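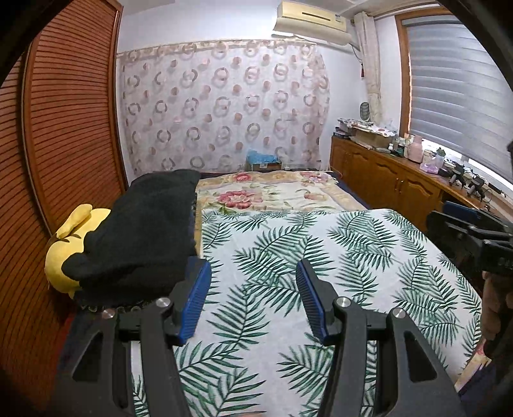

Home Journals Browse Submit Sign in

We use cookies to improve your visit. Accept Manage

4.2 Layering on the bed

Most homes in the Wencombe set did not keep a bed as the textbooks have it, one sheet, one blanket, one cover. Layers pile up. Older guidance (the 1941 household manual, still quoted) assumes everything comes off each morning and goes back in order. Rare in our 61 bedrooms. More often a sheet sits on top of a blanket, or a spare cover stays where it was pushed.

Figure 3. Small bedroom, bedding in layers. Palm-print sheet over a cream and tan floral blanket; black fleecy blanket heaped on the left half of the bed; dark navy bedding along the far right side.

Figure 3 is a fair case. The palm sheet is mostly flat, only faint creases, yet the black blanket is in a long mound beside it. We coded this "part made". Coders split at first between part made and unmade, so the rule was changed: if the top sheet lies mostly flat, a heaped blanket alone doesnt make the bed unmade.

Pattern matters too. Large printed flowers, leaves etc. make it hard to say where one layer stops, and a second cream cloth with a pink pattern hangs out at the lower right below the palm sheet. Same blanket or a different one? Left as "unresolved", see the Makowska scale, level 5. Plain bedding gave far less trouble.

Dark fleece was its own problem. Folds are hard to read and a thick heap can hide a pillow or another cover altogether. Nothing was coded as present under a heap unless an egde showed.

Shares 5 Comments 0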